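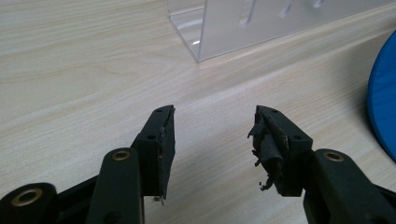
Hand-held gripper inspection checklist, with comments
Garnmont site, bench area. Applies to all Sera two-finger tools. Revised August.

Complete before the first run of a shift and again after every 210 grasp cycles. Mark each line OK, MONITOR or FAIL. One FAIL takes the tool out of use.

1. Gripping pads, left finger
Check full height of pad, bond line and lower end.
Result: MONITOR
Comment: Surface scuffed and slightly uneven. Small loose scrap at the lower end. Pad still stands flat against the finger. Trim the scrap, do not pull it.

2. Gripping pads, right finger
Result: FAIL
Comment: Pad torn, with strips lifting toward the opposite finger and fragments hanging from the lower edge. Replace. Pads are changed as a set of 2, so the left one goes as well – see rule 4.3. Do not glue torn pads back down.

3. Finger bodies
Check tips and edges for cracks, chips and whitening.
Result: OK
Comment: Corners still square. Repeat with the pads off, as the inner faces can't be judged now.

4. Screw holes, tip and side face
Result: MONITOR
Comment: Go over each hole with the tool on its side. Compare with the assembly sheet and note any fastener that should be fitted.

5. Pivots and eyelets
Check that brass-colored rims are seated and pivots turn without side play.
Result: not completed
Comment: Play test to be done after the pad change. A visual check alone does not close this line.

6. Jaw opening and closing
Result: not completed
Comment: Don't cycle a tool with loose pad material. Fragments can get into the linkage.

7. Work surface
Check for pad debris between runs. Keep the space between the jaws clear while inspecting.
Result: OK
Comment: Clear holder may stay on the table if it is beyond finger reach. Wipe the tabletop after the old pads come off.

Return to use
Fit new pads from Cikovari stock, press for 40 seconds each, then repeat lines 1 to 6. Recordings made since the last passed check are held until the Muñoz line lead has reviewed them. Pad scrap goes in the labeled bag with the tool number – not in general waste.

Tool status: OUT OF USE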